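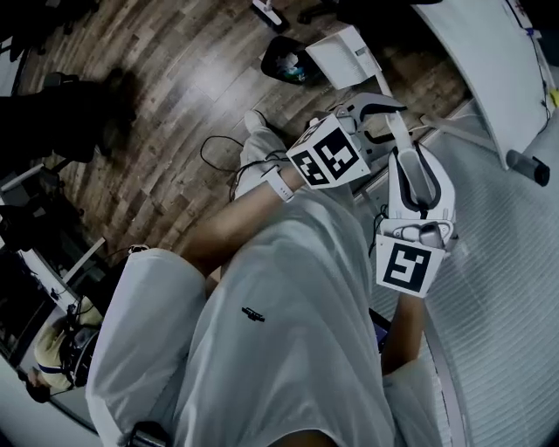
4. Markers and cable

The Grevier hand gripper needs its markers fixed before any tracking test, and most bad tracks we get at the Tanner workshop go back to this stage. The Osberg tracking notes claim any rigid mount will do. We don't believe it. Run the cable with some thought too. A thin black one left to loop across the floor and over the wearer's leg toward the wrist still carries a signal, but it's one chair move away from a pulled connector. The white cube sits just beyond the wrist and the second panel hangs lower, near the grip, so both the forearm and the cable have plenty of chances to get in front of a pattern.

4.1 Unplug the gripper.

4.2 Wipe the mounting faces and let them dry.

4.3 Seat the cube. Tighten the screws until it stops turning, then stop. The printed bosses strip easily.

4.4 Fit the lower panel. Hold the gripper the way you'll really use it and see whether your hand hides the pattern. If it does, move the panel one hole down.

4.5 Clip the cable to the body with a Finden clip. Leave 50 mm of slack at the plug.

CAUTION: Don't glue the markers. Two of our bodies were ruined getting them off again.

Note: The Osberg sheet says to print the patterns at "full size" and never says what that is. Ours measure 93 mm across the sheet, border included. Measure yours with a ruler after printing and type in that number, whatever the print dialog told you.

4.6 Checking the track

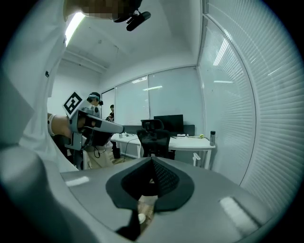
Do the first check in the room where you plan to work, with the lights as they will be. The default exposure is supposed to cope with anything, and I have yet to see it do so near a window. With tall blinds catching light on one side and a fluorescent fixture overhead, a marker on a white card tilted at an angle is a fair test, and a better one than holding it flat to the lens. Let the other people in the room carry on as usual.

a. Plug in and start the tracker.

b. Hold the gripper still and record 127 samples.

c. Tilt your wrist slowly each way and watch the position readout. A jump means glare or a covered pattern.

d. Close the blinds and repeat. If the jumps go away, it was glare. Reprint on matte paper before touching any settings.

CAUTION: Keep fingers clear of the gripper fingers when you plug in.

Note: The "auto refine" button has made no difference we could measure. Leave it off until section 5 is done.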